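May 1, 2023

Wash test on the Kostden linen/cotton blend, third round. Writing this up before lunch because last time I left it till evening and mixed up two of the swatches.

The Kostden sheet claims under 2% shrinkage after a cold wash. I don't believe it. Round one came in well over that, round two came in under, and the only thing I changed was the detergent, so either the detergent matters far more than it should or my measuring is sloppy. I suspect the measuring. Pulling the cloth flat by hand adds length, and I pull harder when I want a good number.

So this time: marks in thread at the corners, cloth laid down and left alone, no smoothing. Washed at 60 to see the worst case. Warp lost a lot, weft hardly moved. Finished size 329 mm along the warp. I'd like to see the supplier repeat that on their own bench.

Color is another matter. The gray from Skerach (batch 777) was sold to us as fast. The rinse water had a tint to it, faint, and it faded by the second rinse. Could be loose surface dye, could be that the mordant step was rushed. One batch proves nothing either way. I've kept a strip unwashed in the drawer with the batch slip pinned to it — please don't use it for sampling.

Trnka weave: still not sold on it. Everyone who handles it says it feels heavier, but on the scale it comes out the same as plain weave from the same yarn. The ribbing fools the fingers. If we put "heavier" on the Murkport order form, someone is going to weigh one.

To do:
Repeat at 60 with the old detergent, same cloth, same marks
Line dry one, flat dry one
Ask Kostden how they measure, and whether the cloth is under tension when they do it
Look again at the selvage on the wide stripe, it was starting to wave

No decision on the August stock until the repeat is done. I know the price goes up. It can go up.

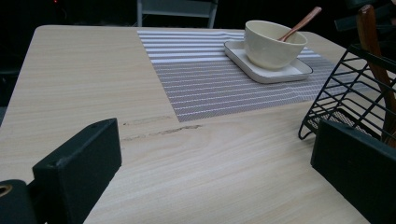 Striped placemat, white and light gray bands, darker section at the near end.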